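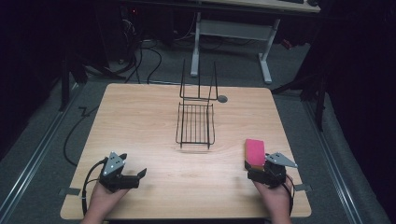

Home | News | Business | Local | Contact

Print this page | E-mail this story

Households in Pemeo will be able to hand in used kitchen sponges and scourers from February, under a recycling trial announced by the town's waste contractor, Tudow. Most sponges now go out with general rubbish. The trial will take the common two-layer kind, such as a pink sponge with an orange-tan lower layer, as well as plain foam ones. Cloths and steel wool will not be accepted.

Collection boxes will be placed in 19 shops and at the library in Zhong Street. The trial covers 450 homes and will run for 40 days.

Jiahui Tang, who manages the scheme for Tudow, said sponges should be rinsed and left to dry before being dropped off. "Food scraps are the main problem - we can't process a load that has gone mouldy," she said.

A smaller trial in nearby Wireo last year brought in 265 kilograms. The material was shredded and used as padding.

Leaflets will be delivered to homes before the boxes open.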